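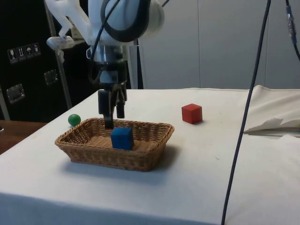

Figure 3. White arm with the gripper open, the blue cube and the basket.

4.2 Manual saving in the checkpoint build

Dukness is a side-view puzzle platform game in which the player crosses a flooded town one district at a time. The release version, published by Estell, lets the player save only at lamps. For this study we used a second build in which the lamps remained but the game also wrote a checkpoint every 90 seconds without telling the player. Nothing else was altered. Enemy placement, water levels and the order of the districts were the same in both builds.

We expected players of the checkpoint build to visit fewer lamps. They did so in the harbour district, where the lamps are set well off the main path, but in the market district there was little difference. Most players there went out of their way to light a lamp even after a death had shown them that the game would put them back close to where they fell. Several said afterwards that they had noticed the checkpoints and did not trust them.

A lamp also refills the oil bottle, and oil is scarce in the market. Some of the visits we logged as saves were therefore probably made for oil. The log records that a lamp was lit and at what time, and it does not record why. We have kept these visits in the totals and return to them in 4.4.

Players who had finished the release version before taking part were left out of the comparison. They knew the lamp positions by heart and moved between them in almost the same order in either build. 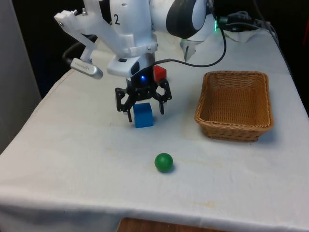 4.3 Interviews

After the last session we spoke with 11 of the players. Each had played for 90 minutes in the Bošković reading room, using a standard two-stick controller and headphones. The interviews were short and followed a fixed list of topics: the last death the player could remember, the last save, and any point at which they had thought of stopping.

The deaths were remembered well. Players could name the district, the obstacle and usually the mistake. Saves were remembered poorly, with one exception. The lamp on the bell tower was brought up without prompting in most of the interviews, and it is the only lamp from which the player can see the next district. It may be that a view ahead makes a save feel like the end of a chapter, and the map designer had described it to us in much the same words.

Stopping points were harder to discuss. A session with a fixed length gives no good reason to stop early, and players tended to answer by talking about how they play at home. We also read the public threads on Umport, the forum where most talk about the game takes place, but the posts there come largely from people racing for fast times, who treat lamps as lost seconds.
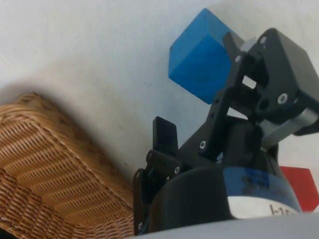
Vratislav Holub, commenting on a draft of this section, doubted that the two builds can be compared at all. In his view a hidden checkpoint changes how a death feels even for a player who never notices it, as the walk back is shorter and the anger passes sooner. He suggested a third build with visible checkpoints, marked by a sound or a small icon. We agree that such a build would help to separate distrust of the checkpoints from plain ignorance of them. It was not ready in time for the September sessions.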